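Rules I Stick To at the Gripper Table

I do a lot of table work with hand-held grippers for our Vindcombe project, and I've gotten pretty fussy about how the bench is kept. Start with the pads! Look at both fingers before every session and write down any tearing.
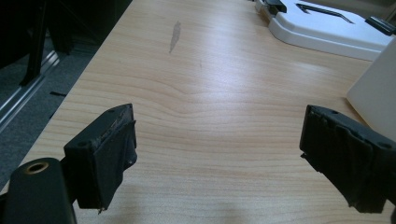
Our Porkby checklist also says to swap pads every 2000 grasps, and I'd go sooner if the edges are ragged (mine go at the corners first).

Wipe the tabletop, then leave old scuffs alone. Sanding one spot just makes a new one.
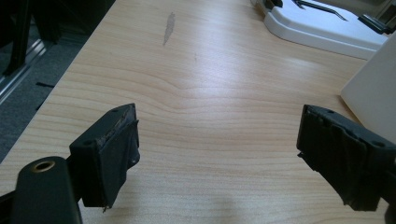 Gripper fingers over the tabletop, with pad wear on both.

Keep cables off the part of the table you're reaching across, and set the box lid down flat before you go in for anything. 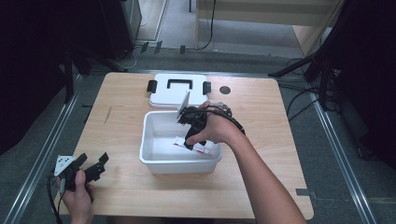

Storing the Grippers

Fingers open, nothing stacked on top, and log the count on Friday. Mine was 3864 last time, oops.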